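Moved from the line to hand grippers, anyone else?
Posted by mags_22, Gallamcombe

Pevero put me on the gripper table in May, hanging up ladles and spoons so the robots can learn it. Do your wrists get used to it?
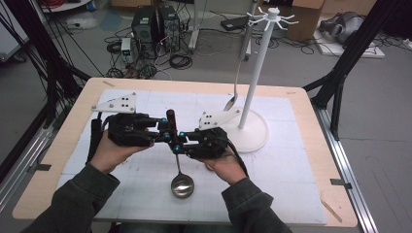
I do like the quiet — but I miss talking to people!

Ognjen Janevski
They do. Ask for a break every 18 minutes, and loosen your hold. My old crew went from 22 people to six, so I'd learn all you can. 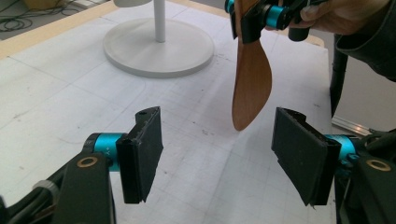
Wooden spatula, utensil stand behind

tbrl99
same here, no clue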